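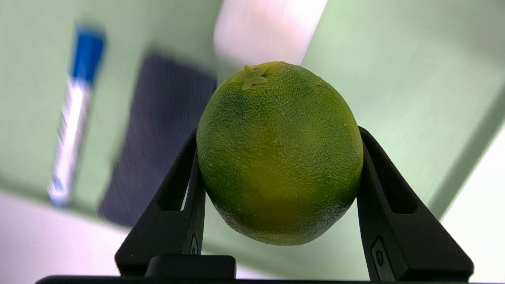
Qui sommes-nous

Norach est une école de cuisine et de service en salle installée à Ellham, dans l'ancienne halle aux grains. Elle accueille des adultes en reconversion, des commis déjà en poste et, le soir, des habitants du quartier inscrits aux cours libres.

L'école a été ouverte par Ayman Kabbaj, qui a travaillé en restauration collective avant de se tourner vers la formation. Il dirige aujourd'hui l'établissement et assure lui-même le module d'hygiène alimentaire. Vilho Saarela est responsable de la pâtisserie et des stages en entreprise.

Nos formations

Le parcours long s'étend sur 8 mois, dont deux en entreprise. Il comprend les techniques de base, les fonds et sauces, la cuisson des poissons, la pâtisserie de restaurant, la gestion des stocks et le calcul du coût matière. Les groupes ne dépassent pas huit stagiaires par cuisine.

Le parcours court dure cinq semaines. Il s'adresse aux personnes qui exercent déjà et souhaitent revoir un point précis : conserves et agrumes confits, pains, cuisine végétale, desserts à l'assiette.

Les cours du soir ont lieu le mardi, de 18 h 30 à 21 h. Le matériel est fourni, sauf les couteaux pour le parcours long. Une liste est remise à l'inscription.

Le restaurant d'application

Le restaurant Stellska est ouvert au public pour le déjeuner pendant les périodes de cours. Les stagiaires y préparent le menu et assurent le service par roulement. La carte change toutes les deux semaines. La réservation se fait par téléphone auprès du secrétariat.

Les locaux

L'école dispose de deux cuisines, d'un laboratoire de pâtisserie, d'une salle de cours et d'une bibliothèque professionnelle, que les anciens stagiaires peuvent continuer à fréquenter. L'accès de plain-pied se fait par la cour. Les livraisons de la maison Ibarra, notre fournisseur de fruits et légumes, passent par la même entrée jusqu'à 9 h.

Inscriptions

Les dossiers pour la prochaine session sont à retirer au secrétariat ou à demander par courrier. Un entretien est prévu avec chaque candidat. Aucun diplôme n'est exigé pour le parcours long.

Page mise à jour le mercredi 26 janvier 2022.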